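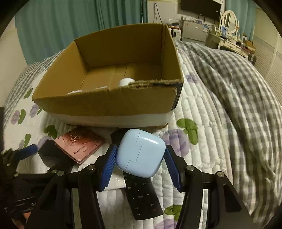

Mavis Villanueva remembered being told, on the quay at Moramville, that the family would be back within the year. Her account matches those of most older respondents, who spoke of leaving as a pause and kept house keys, school reports and rent books for decades afterwards.

Figure 5. Household objects, bedroom.

5.2 Leaving and its paperwork

The registers kept at Clasodton list 2508 arrivals from the Quispe valley. They give a name, an age and a trade, and they are silent on religion. Earlier writers took that silence to mean that the minority had left in the same proportion as its neighbours. The parish and burial society books suggest otherwise. In the upper valley the minority's prayer houses closed within 10 months of the land decree, while the markets and the majority schools stayed open.

We interviewed nine people who had made the journey as children. Five had travelled with a grandparent, and these five gave the fullest accounts of what was left behind — fields, mostly, and shares in a mill. Noémie Beaulieu disagreed with the word "refugee" and asked that we use "leaver" in her case, which we have done throughout.

Claims for lost property were rarely made. The form had to be lodged in Dravonel, in person, before the end of February, and the fee was more than a month's wage for a farm worker. Two respondents had seen a completed form. Neither knew of a payment. The question of why later governments did not reopen the claims is taken up in section 6, together with the radio talks — these were the first public mention of the closures.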